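Money Matters: What It Costs to Send $201 Home

Jan 26, 2023

Every July the Wollside branch gets a run of members who want to send money to family abroad, and every January it gets the same members back, asking where some of it went. Fair question. We went looking.

The short version is that a transfer has two prices. One is the fee, printed in large friendly type. The other is the exchange rate, which is printed in small type, or on a screen that faces the clerk. A service that advertises "no fee" has usually found a comfortable home for its costs in the second one.

Heiðrún Laxdal on our member desk priced the same transfer, $201, with three services on the same morning. The first charged $10 and gave a rate close to the one you'd see in the newspaper. The second charged $3 and shaved the rate. The third charged nothing at all, was very cheerful about it, and delivered $15 less than the newspaper rate would have. By the time the money landed, the free one was the most expensive of the lot.

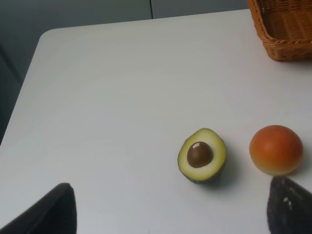 Before you send

Ask one thing: how much will the other person receive, in their own currency, after everything? Write the number down and ask the next place the same question. If the clerk starts telling you about loyalty points, ask again.

Check how the money gets picked up, too. Cash collection tends to cost more than a deposit to an account, and some receiving banks take a bite of their own on arrival. Your cousin will know about this, and has probably mentioned it.

Sending one larger amount can work out cheaper than several small ones when the fee is flat. It helps less when the cost sits in the rate, and not at all if the rent back home is due now.

Members at Kenumham can bring a quote to the counter and Skarphéðinn Overgaard will go over it with you – he enjoys this more than is strictly normal. Bring the whole page, including the part at the bottom in gray. The Stornard office offers the same help in the mornings, when the printer is generally willing.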